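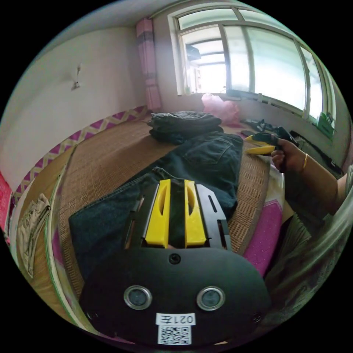 Brillthorpe Household Learning Group – News

Folding jeans at home, one pair after another

Those of you who stop by our end of the hallway will know that the laundry project has been keeping us busy since January, and it seemed high time to share a little of how it is going. The short version is that we have begun gathering examples of people folding clothes in their own homes, on their own beds and floors, with a pair of hand-held grippers doing the work that fingers would normally do. The examples go to the learning system that Cathal Egan and Judit Jakab are building, which will in time be asked to fold a pair of pants it has never met before.

Our goal for this first round is 2000 folds, spread over 25 homes, and we are very grateful to everyone who has opened a door to us so far. Soon-im Ham, who looks after the visits, tells me that the hardest part is getting people to relax. They want to fold beautifully! She would much prefer that they fold the way they do on any ordinary evening, with a sleeve that needs a second try or a leg that slides off to one side – the system has to learn how to recover from those moments too, and it can't do that if every example is perfect.

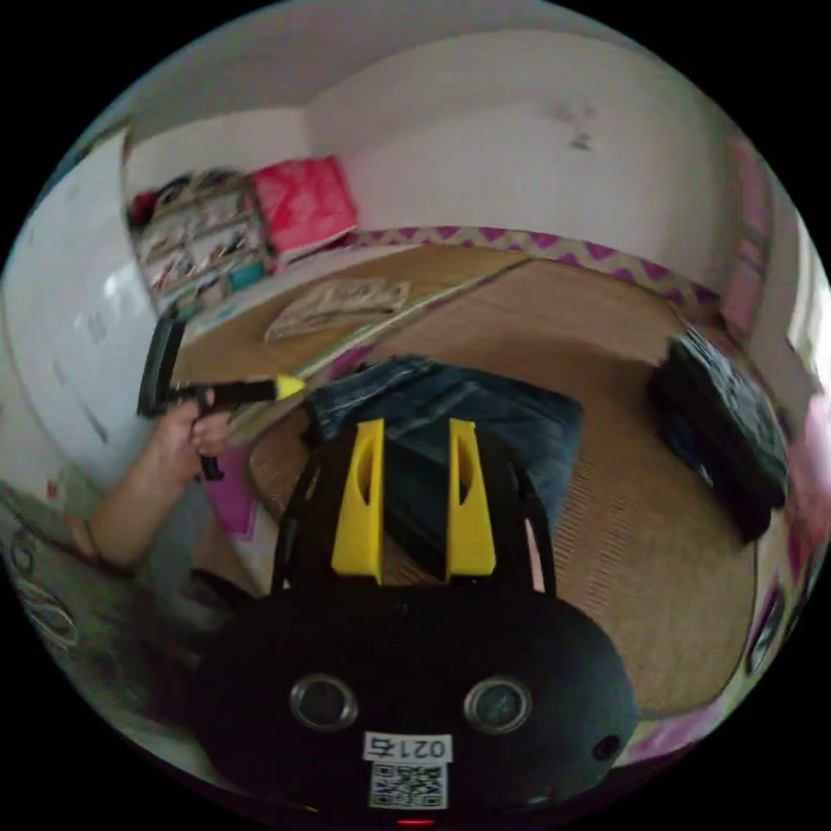 She usually starts people off with towels, which are forgiving, and moves on to shirts once the grip feels natural. Denim comes last. It is heavy and it has a mind of its own around the seams, and most people need roughly 6 practice folds before they stop thinking about their hands and start thinking about the jeans again. After that the pace picks up nicely, and there is usually time for a cup of tea before the second half of the session.

The first batch of examples went over to our partners in Gornau on a Tuesday, and Loïc Pichon has been going through them there with great patience. His main request so far is for more variety at the beginning of each fold. Too many of our early examples started with the pants already laid out flat and straight, and of course that is seldom how they come out of a basket.
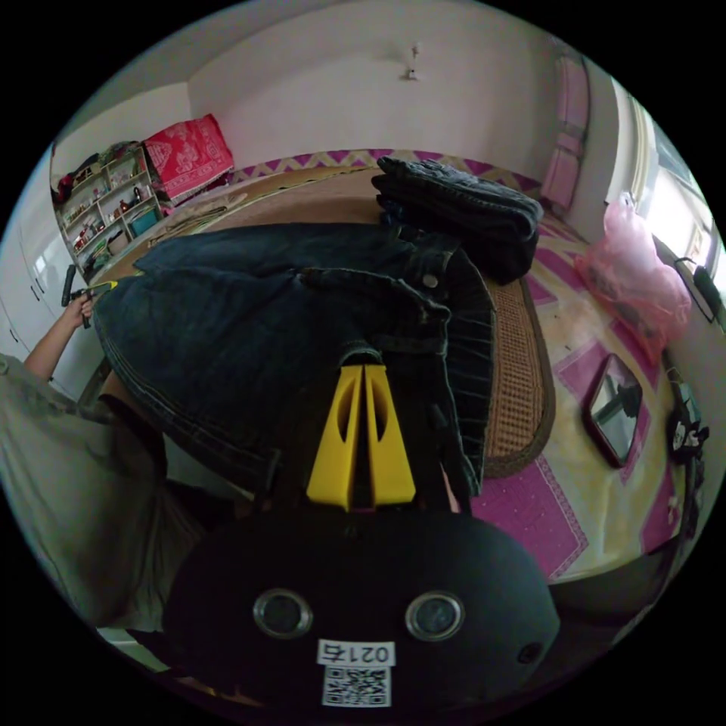
Loïc has also asked us to pay closer attention to the moment when both hands are on the cloth, and I think he is right that this is where the real lesson lies. Picking something up with one hand is fairly well understood by now. Lifting with two means that each hand has to allow for what the other is doing, and with jeans the weight is never shared evenly. One leg may hang off toward one side while the waistband, button and all, folds over toward the other, and the yellow fingers have only the edge of the denim to hold on to. Cathal has started marking these stretches by hand so that they can be studied separately, and he would be glad of some company in the task.

The next 2 rounds will take us to Buckley, where Inmaculada Paredes has been lining up homes, and after that we hope to add bedsheets, about which opinions in the group are divided. If you would like to take part, or know somebody with a full laundry basket and an afternoon to spare, please leave a note for Soon-im at the Catasa front desk and she will call you back.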